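Ticket 3535
Product: Guleno 16 (Grestwood)
Subject: Battery falls off a cliff at 30 percent since the February update
Status: Open, returned to second line
Reporter: Yoshinori Nomura

Opening report

Phone charges to full, runs fine all morning, reaches 30 percent and then shuts itself off. No warning, no low power message. Plug it in and it comes back claiming 16 percent. I did not have this before the February update. I have read the help page that tells me to lower the brightness. I lowered the brightness.

First reply, support desk

Thanks for getting in touch. Please drain the phone fully, charge it to 100 percent with the phone switched off, and restart. This lets the battery gauge relearn its range.

Reporter

Did that twice. The shutdown now happens at 31 instead of 30, so I suppose it relearned something. Can someone tell me what the gauge is supposed to be learning? The forum says this step did something on phones from years ago and is mostly repeated out of habit.

Second reply, support desk

Could you check for apps using power in the background? Settings, Battery, Usage. Also please confirm whether you use a third-party charger.

Reporter

Usage list is boring. Screen at the top, then the Clandoson mail app, then nothing worth mentioning. I ran a full day in safe mode with only the built-in apps and it died at 9:40 in the evening, 30 percent on the dial. So I'd like to take apps off the table. Charger is the one from the box. I also own a Manurung power bank and haven't used it for this test.

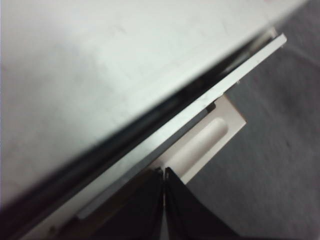 Attachment 1: pale surface, dark strip along the edge

Second line, note added

Asked reporter for the battery log from the service menu. Log shows voltage dropping hard under load below 30 percent. Cycle count 200. Health reading is given as "Good", which doesn't sit well with the voltage figures.

Reporter

"Good" compared to what? If the software says the battery is good and the phone turns off with nearly a third left, one of them is wrong, and I can guess which one is cheaper for Grestwood. I'm not saying the update wore out the battery. I'm saying the update may have changed when the phone decides to give up, and the release notes say "stability improvements" and nothing else.

Second line

We can offer a mail-in battery test. Turnaround depends on the repair center. Rolling back the update is not supported on this model.

Reporter

I'll take the test if I get the numbers in writing - the measured capacity, please, no green check mark. And if the battery passes, I want this ticket kept open and sent to whoever wrote the update. Last time I mailed in a phone it came back wiped with a note saying "no fault found".

Second line

Agreed on the written result. Shipping label sent. Ticket stays open until the reporter has the report.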